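Cleaning a dish rack tray

I doubt the 1,000 miracle tricks out there. Try this.

1. Lift off the wire part.
2. Scrub along the grooves with an old toothbrush and dish soap.
3. Rinse, then dry with a towel – vinegar only if you see scale.

Wustoretti sells a spray for this. I saw no difference. 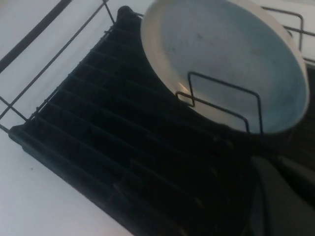 Black rack and ribbed tray, with a white bowl.

41 shares

2 comments
"Vinegar worked for me."
"Does the toothbrush reach the corners?"

Related
Do Sink Mats Help?
Descaling a Kettle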